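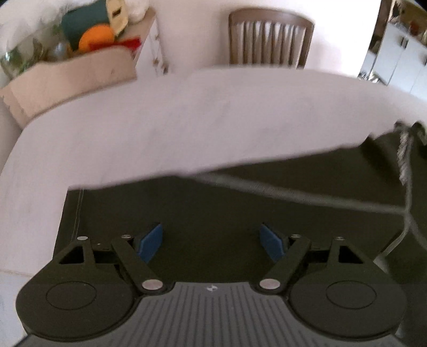

What should we budget for first?
Start with the grippers, then the consumables. A Wader hand-held pair costs 1,630 and the price includes cables but no case. Finger pads are bought separately. The blue rubbery ones are what we fit for cloth work, where the tips have to press into dark fabric under a heavy sheet and still close on a fold. Order spare pads with the first invoice.

Do we need the Briem mount as well?
Only if you plan to move to a fixed arm later. It adds 446 and can be ordered at any time.

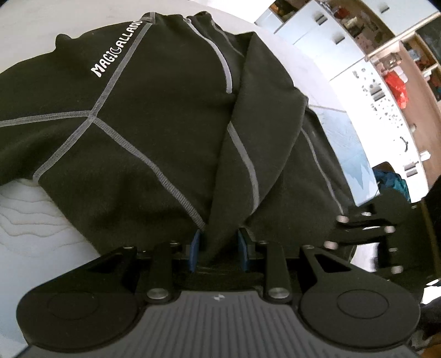

Folding a fleece with zip and flatlock seams, blue pads fitted.

How long do pads last?
Up to 38 hours on fleece. Smooth cotton is easier on them. Ullar and Skurik pads fit the same arms but are sold in different pack sizes, so compare the price per pad.

What is the lead time?
13 working days from order. Orders placed after noon on Thursday go into the following week.

Can we hire before buying?
Yes, by the month. Half the hire fee comes off the purchase price. Ask Sille Bach for the current rates.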